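# Pushing blocks: the Trinley table

Last updated 16/05/2018

Skerero is a small project that teaches an arm to push objects to a place it is told to. It learns from recorded examples, and most of our time goes into making those. This page shows the table we use at Trinley.

The shapes are stars, cubes, cylinders and hexagonal prisms. They go down on a wooden board and the arm works with a single straight finger. It can push a block or nudge it sideways, but it can't pick one up. An operator steers the arm with a hand controller and follows a short written instruction, such as "move the red star next to the blue cube."
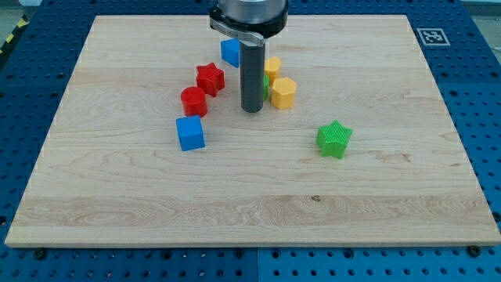 Each example lasts up to 19 seconds. When it ends, the next instruction comes up and the operator starts from wherever the blocks have been left. We only reset by hand when a block falls off the board or after 14 examples in a row, whichever comes first. Crowded starts are kept on purpose, and so are pushes that miss. A missed push gets a tag, and the correction after it is saved as its own example.

We have some 500 usable examples so far. The first batch, from November, was recorded at a lower rate and is stored apart from the rest. Sorting and tagging are done in Alach, our own viewer.

Next up: longer instructions that name 2 blocks and an order.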